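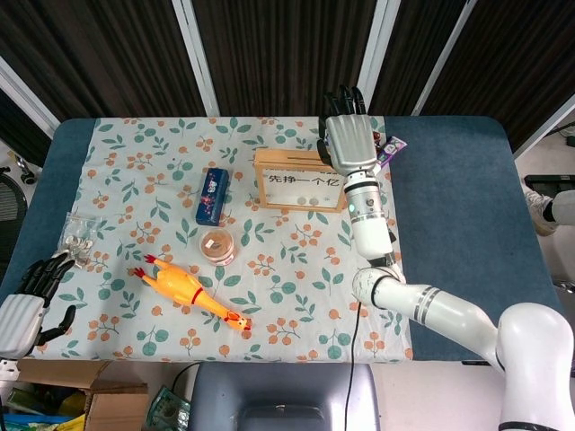
Textiles > Unit 3: Surface Design > Chapter 7: The Repeat

Reading time: 11 min
Print this chapter | E-mail this chapter

Every printed cloth starts as one small drawing. One tile, copied sideways and down until the bolt runs out. The tile is called the repeat, and most of this chapter is about hiding it. Or not hiding it, depends on the job. A tablecloth like the light blue one, green leaf sprigs and little clusters of orange-peach berries, is a good place to begin. Pick one berry cluster. Now find the next one like it. The distance between the two is what a mill will ask you for before it asks about anything else, color included.

Terms first, quickly.

Repeat: the smallest piece of the design that holds all of it. Measured down the cloth and across it.

Ground: whatever is behind the motifs. Can be dyed, printed or left plain.

Straight repeat. Tiles sit in a grid, like floor tile. Easy to draw, easy to spot from across the room.

Half-drop. Each column slides down by half a tile. Same drawing, same screens, but the eye has a harder time finding the rows. Most florals you own are probably half-drops.

Brick. A half-drop turned on its side. Rows slide instead of columns.

Tossed. Motifs pointing every which way inside the tile. Cutters like these, no top or bottom, so pattern pieces can be turned either direction and less cloth ends up in the bin. One-way designs cost more to cut. Remember that for the costing problems in Chapter 9.

Now the trouble. Beginners draw a lovely tile, center it nicely on the page, leave the edges blank. Then it gets repeated and the blank edges join up into stripes. Printers call these alleys. You will not see them on one tile. You will see them on 2 yards, and by then its printed. The fix is old and dull: cut the drawing in four, swap the quarters so the outside edges meet in the middle, fill the gap you find there. Do it on paper at least once before you do it on a screen.

Case for this chapter: the Hovland mill and its pattern Memwood, a small leaf print for kitchen linens. First order was 500 yards. The proof looked fine at desk size. On the roll there was a diagonal running through it, every third leaf a bit darker then its neighbors, and the buyer, Sendard, sent back the lot in March. The redrawn tile went out as a half-drop and sold 3,298 yards. We will take both versions apart in section 7.3. Have tracing paper ready, the thin kind.

Before you go on, get one printed cloth from home. Napkin, curtain, shirt, whatever. Lay it flat. Mark the repeat with pins, down first, then across. Write both measurements inside the cover of your workbook, you'll need them again in 7.2 and people always lose them.

7.1 Drawing the First Tile

Start with the big motif. Small filler goes in last.

Print this chapter | E-mail this chapter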